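How to budget for a hand-held gripper kit

Start with the work, then the hardware. Write down the items you plan to handle and the hours you can staff. At Odera we set aside 62 hours before pricing anything.

Price grippers in pairs. Our limit was $3,000 a pair, with printed marker cubes quoted as a separate line. Ask the supplier, in writing, what a replacement jaw finger costs.
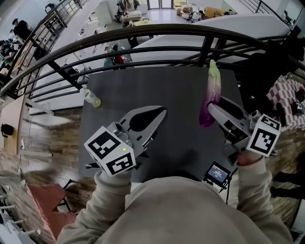
Two-gripper work with an eggplant at a railing-side table.

Next, list the small things: a monitor, cables, spare batteries and a table at a comfortable height for the operator. Ours came to $106 per station, not counting the table. Buy produce weekly from petty cash and code it to consumables.

Allow nine weeks for delivery. We ordered in March, and the Grimholm depot would not hold stock without a deposit.

Keep the quotes in one folder and check the freight charge on each before you sign.

Zodwa Mabuza, 30 April 2020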